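Huleo bin-to-tray kitting package, anyone running one?

Forum: Cell Integration > Small parts handling

torque_ledger
We have had the Huleo two-arm kitting package on loan since March and I have to write a recommendation. The job is electromechanical sub-kits: round control boards, small solenoids, wire harnesses. Each part comes out of a plastic bin and goes into a center tray. Software is the Urkora sequencer, stock version. The quote covers both arms, wrist cameras, one fixed camera and a year of support.

Boards first. They are the best supported part in the library. The stock grasp goes for a tall component body, and on our board that means one of the electrolytic capacitors.

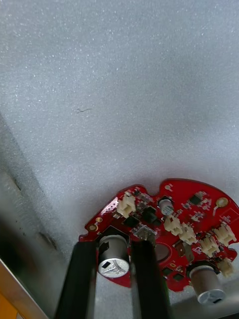 Despina Vlachopoulos
I would not sign off on a capacitor grasp at any force setting. Side load on a can goes straight into the leads and the pads. Grip the board edge or buy a vacuum tool. Did Huleo give you a number for lateral load, or only grip force?

torque_ledger
Only grip force. I asked for lateral and got the same PDF back. An edge grasp can be taught by hand, but the notched outline means the angle has to be right, and the library has no entry for it.

m_rasp
Disagree with Despina in part. We grip by the can at low force on a similar board and pull-test a sample from every batch. No lifted pads so far. Depends on the can size and whether there is adhesive under it.

Despina Vlachopoulos
"No lifted pads so far" is a sample, and a pull test does not find a cracked joint. Section one.

torque_ledger
Noted, both of you. Moving on to solenoids, which are the reason we looked at the package at all. The part is a push-pull type with an open frame and two flying leads. The frame has flat faces, so grasp planning is simple on paper. The leads are the problem. They end up wherever they like, and the planner treats them as background.
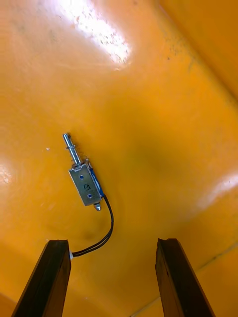
I ran 300 picks on this part with the default settings. Of those, 14 were logged as faults, and 12 of the 14 were lead interference of one kind or another. The other two were timeouts. Urkora has a "soft obstacle" option that is supposed to cover leads. It is off by default and the manual gives it one paragraph.

m_rasp
Turn it on. It slows the approach but the lead faults drop a lot. You also want the plunger excluded from the grasp region or it will try for the shaft sooner or later.

odd_lot
What bins are you using? Ours are matte gray and the vendor insisted on it.

torque_ledger
Glossy yellow, from general stock. Huleo's site checklist says "non-reflective preferred" and leaves it there. My view is that this should be a requirement. The wrist camera runs auto exposure, and the plastic throws back every overhead light.
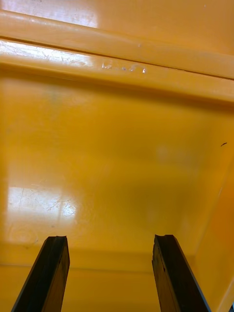 Exposure can be locked per bin in the sequencer, and I will try that before spending money on containers. I would still like the detector to report low confidence in place of a pose it made up. Support says this is on the list for a later release, no date.

odd_lot
Matte liners are cheaper than new bins. Odukoya sells cut sheets. Check the ESD rating if boards are going in.

Chiamaka Nwachukwu
We evaluated the same package at Holludcombe and passed on it. The arms were fine. The support contract was 2565 a year per cell and did not include new part entries. If your mix changes often, add that up before you write anything. Also, how is the cell laid out? We found reach was tight with bins on both sides.

torque_ledger
Two bins each side, lined tray in the middle, one arm per side. Harnesses are on the right.

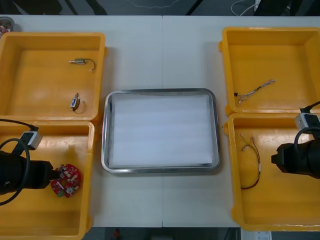
Open items before I send the recommendation

1. Lateral load figure for the board grasp, or a taught edge grasp with a repeatability run.
2. Repeat the solenoid run with soft obstacle on and the plunger excluded.
3. Exposure locked per bin, then matte liners if that is not enough.
4. Written answer on what a new part entry costs.

Chiamaka Nwachukwu
Get item 4 on the quote itself. We had it in an email and it did not hold.

m_rasp
Post the second solenoid run when you have it, with the cycle times.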